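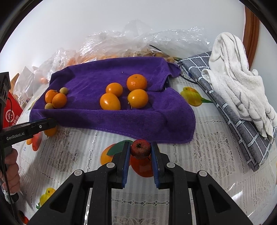

*Figure 7.1. A small red artificial fruit held over a tablecloth printed with oranges and lemons.*

# Chapter 7: Food on the Trail

Most advice about eating on a bike tour comes from people who are selling something or people who got lucky. The first group tells you that you need a special powder. The second tells you that they crossed three counties on gas station pie and felt great. You should doubt both.

This chapter looks at what a rider with loaded bags needs to eat over several days, and at how weak the evidence is for much of what gets repeated. It uses one route throughout, the Clurkness Rail Trail, which runs 134 miles from Statier to Wallar with a long dry stretch in the middle. The guidebooks call it "well served." There are 5 places to buy food along the way, and two of those close on Mondays.

## 7.1 The trouble with simple rules

You have probably heard that a rider should eat 200 calories an hour. It is a handy number and it may even suit you. But a light rider on flat gravel and a heavy rider pulling a trailer into the wind are doing very different work, and one number can't fit them both. The rule also says nothing about breakfast, or about what you ate the night before, which on a tour matters a good deal.

Be just as careful with the claim that your body "tells you what it needs." On the first day many riders aren't hungry at all. They skip lunch, feel fine, and then crawl into camp too tired to light the stove. Appetite is a poor guide until you have been out for a few days – and even then it mostly asks for salt and sugar.

## 7.2 What the packing lists leave out

Look at any packing list and add up the weight of the food. Few of them give it. The list used by the Quiroga touring club, printed in full at the end of this chapter, has a line for a spice kit and no line for water to cook with. A bag of dry rice is light only if there is a working pump at the campsite.

Fresh food gets waved away in most lists as too heavy or too easily crushed. Some of it is. Carrots and hard cheese travel well enough, though, and a rider who has something decent to chew is less likely to spend the evening hunting for a diner.

## Before you read on

Write down everything you ate on your last full day of riding, with times if you can recall them. Keep the page. You will need it for the exercise in Section 7.4, where most students find that they have left out at least one meal.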